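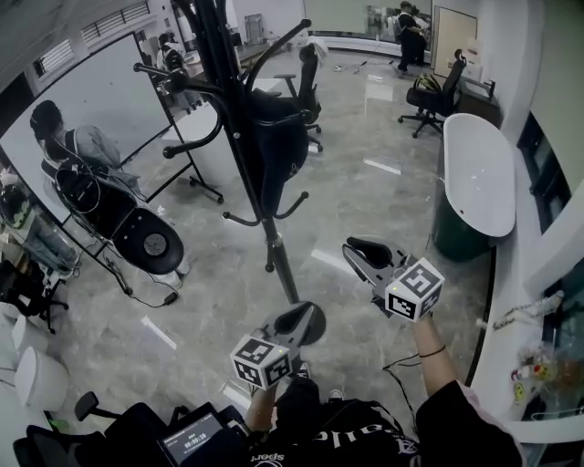
The reading from gauge 21 was wrong, Goker said, and had been wrong since the spring inspection. The control room at Stavine logged the call at 4:10 in the morning. Goker was the upstream station, and its operator wanted the gate held where it was until the other gauges had been read by hand.

The duty engineer at Stavine had the manual open to the table for December flows. Gauge 21 showed the reservoir two inches over the winter limit. Every other gauge on the east wall showed it under. The rule for a single high reading was to open the gate one step and wait. The rule for a faulty gauge was to ignore it, but a gauge was not faulty until a form said so, and the form had to be signed at Rondum, where the office opened at eight.

She asked Goker whether the spring inspection had produced a form.

It had produced a draft, Goker said. The draft had been sent to Rondum and returned for a missing serial number. The serial number was on a plate behind the housing, and the housing could only be taken off with the reservoir drawn down.

She wrote this in the log in full. Then she put on the heavy coat and walked the wall with a lamp and a measuring pole.

The wall was 2,000 feet long and the wind came straight across it. She took a reading at each post, lowering the pole until the float tipped, and wrote the figure in pencil because ink would not run in that cold. At post 21 she took it twice. Both times the water stood where the other posts said it stood. The gauge above it went on showing two inches over.
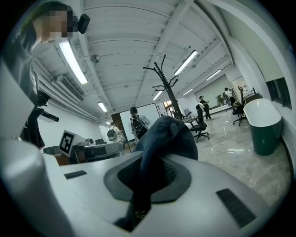
Sock-like fabric item and gray gripper.

She rested the pole against the rail and thought about the gate. One step would send 128 units an hour down the Zapata channel. Zapata had no gate of its own, only a ford and a road – and at that hour the bread trucks used the road. A call could be placed to Zapata to close the ford. It would be answered by a machine that recorded the time.

Back inside, she read the rule again. It said the engineer would open the gate one step and wait. It gave no figure for how soon the step should follow the reading, and none for the size of the wait.

She called Goker and said that the reading had been noted.

Goker asked what she meant to do about it.

She said she was in the process of opening the gate. The first part of the process was a check of the motor, which the manual allowed to be carried out with the power off. The check had 2 pages. She meant to do them in order.

Goker said that sounded correct, and asked for a copy of the log.

At 7:50 she was on the second page. The gauge showed two inches over. Trucks were still crossing at Zapata, and she sharpened the pencil.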